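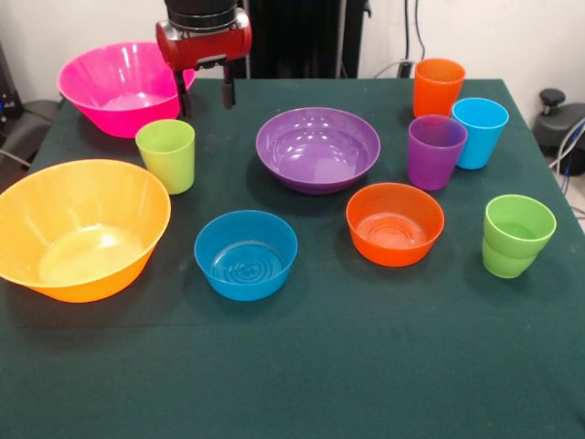 Skollham Table Cell – Frequently Asked Questions About the Gripper Fault

Maintained by Yulan Zeng. Please read before messaging Yulan Zeng.

What happened?
In October the gripper began closing late. The arm would reach a cup, start lifting, and close its fingers on the air above it. Then it carried the air to the drop point and logged a success. Our success rate that week was excellent.

Did anything break?
One finger pad and one translucent bowl, when a late close landed on the rim. The bowls are cheap. The pad comes from Likby and is priced like jewelry.

What was the cause?
A timeout in the Clerkano controller. The close command waits for a reply from the gripper, and if none comes within 2000 milliseconds the arm moves on. A worn connector at the wrist was dropping replies. The arm had been told to be patient, but only up to a point.

Why did it log success?
The old check only asked whether the close command had been sent. It now asks whether the fingers stopped on something. An empty close stops the run.

Was anyone hurt?
No. One person did reach in to straighten a cup while the arm was paused, and the late close arrived while their hand was over the table. It missed. We count that as the serious part of this page, bowls notwithstanding.

So can I reach in during a pause?
No. Pause is not stop. Press the red button, wait 10 seconds, and check that the status page says "drives off." Then reach in.

Nested cups keep coming up as a pair. Is that the same fault?
No, that one is older and we have grown used to it. Separate them by hand, with the drives off (see above).

Is it fixed?
The connector and cable are new, and we ran 3500 grasps afterward with 2 late closes, both caught by the new check. Mishra is still looking at those two. Until there's an answer, please don't leave the cell running overnight.

How do I report a new one?
Save the log before you restart. Restarting wipes it, as several of us have now confirmed independently.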